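Crime and Thrillers > Series Chat > The Telton books: start at the beginning or skip to book three?

pagesandpuddles
Evening all. I've just finished The Saltings by Carla Tannous, which my sister passed on to me, and I LOVED it. I was up until nearly 2 in the morning with the last 50 pages and then couldn't sleep anyway. Only after I'd shut it did I spot that it's the third Inspector Telton book. So do I go back and read the first two, or have I spoiled them for myself? No spoilers for book four please, I've already got it reserved at the library.

mrsbunting
Oh you lucky thing, I wish I could read The Saltings fresh again! Go back, definitely. Book one (Kalludville) is slower but you get the whole story of Telton and her dad, and why she won't drive over the bridge. It made me cry on a bus.

Grimble70
Going to disagree with mrsbunting, sorry. I gave Kalludville 70 pages and then gave up. There's a whole chapter about the council buying a car park. The murder doesn't happen until you've forgotten you're reading a crime novel. Book two is better but you already know who did it, as it's mentioned at the start of The Saltings.

pagesandpuddles
Is it?? I must have read straight past that. Don't tell me!

mrsbunting
Grimble, the car park is the whole point! Who sold the land? Who signed it off? It all comes back round later. I do think you have to be in the mood for it though, I'll give you that. I read it in November with a blanket and a cold and it was perfect.

Grimble70
I've been told "it all comes back round" about a lot of long books. Rania Chamoun does the same small-town stuff in Bastuvska and she has a body in the river by the end of the first chapter.

tealeaf_tess
Ooh, somebody else who's read Bastuvska! I thought the ending was a cheat, mind. You can't have a detective work it out from a letter the reader never gets to see. I went back and checked every chapter and it simply isn't there.

Grimble70
It's there. She describes the envelope when Mnguni is clearing out the desk, and the postmark gives you the date. You're meant to work out the rest.

tealeaf_tess
An envelope isn't a letter! I stand by it. Lovely writing, and I liked Mnguni a lot (more than I like Telton, if I'm allowed to say that in this thread), but I felt had.

mrsbunting
You are NOT allowed to say that in this thread :)

pagesandpuddles
Right, well, I've gone and ordered Kalludville second hand. I'm one of those people who can't leave a gap in a series, it would bother me for ever. If I get stuck at the car park I'll come back and moan. Adding Bastuvska to the list too, so thanks for that, my list did not need the help.
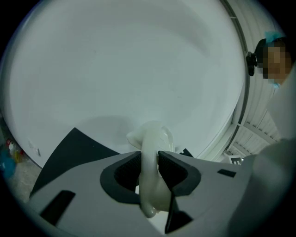
Photo: pagesandpuddles

mrsbunting
Yay! Is yours the old paperback or the fat one? The fat one has all three of the early books in it, 753 pages, and it wrecked my wrists. You can't read it in the bath, I've tried.

pagesandpuddles
Just the old paperback, thank goodness. I read in bed mostly and I've dropped enough hardbacks on my face.

Grimble70
I'll be fair and say the last third of Kalludville is meant to be good. My brother says so, and he hates everything. I might give it another go if you're reading it, pages. We could compare notes at the car park.

pagesandpuddles
Done! I'll start a new thread when it turns up. Spoiler rules apply, and mrsbunting, no hinting.

mrsbunting
I would never. (Keep an eye on the sister-in-law.)

Grimble70
MRSBUNTING.

tealeaf_tess
Can I join in? I've only got it on audio and the reader does a very odd voice for Telton's dad, but I'll put up with it. Which chapter are we going up to first?

pagesandpuddles
The more the merrier! Shall we say up to the end of the inquest? I don't know what chapter that is, someone with a copy will have to tell me.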